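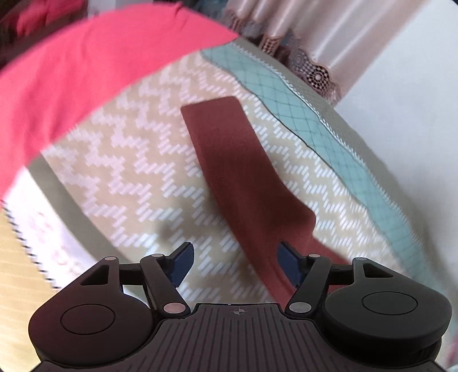 *Gripper top plate, ridges and crosshair mark.*

Monday, February. Working notes, leaflet claim comparison (Bemthorpe ward election).

Carried on with the text matching for the Bemthorpe dispute. The question put to us is narrow: did the second Zuvlow leaflet repeat the claim about the losing candidate's planning fine after the correction letter had gone out, or was it old stock still being delivered?

Print run on the invoice is 900. Scans came through at 100 dpi again, too low for the small print at the foot. Asked for better ones.

Ran both versions through Stasenum with the default settings. It flags 2 changed sentences. One is only a moved comma. The other drops "is understood to have been" and puts "was" in its place, so the later wording is firmer than the earlier one. That matters for the recklessness point and should go at the top of the summary.

Tai export still loses the italics. Copied those across by hand, page 9 onwards. Check against the originals before anything is sent to the solicitors.
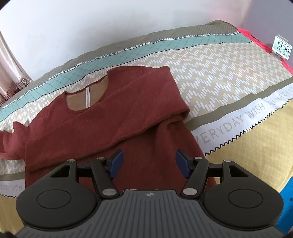

*Red knit sweater on the bed, one sleeve folded across.*

Delivery dates: the log has a gap in the middle of the week and the handwriting changes after it. Not our job to say why. Note the gap and leave it.

To do:

- chase the scans
- rerun Stasenum with punctuation ignored
- find the radio advert transcript, same claim but possibly a different script
- ask whether the imprint address changed between versions

Draft summary is in the Zuvlow folder, old one not deleted yet.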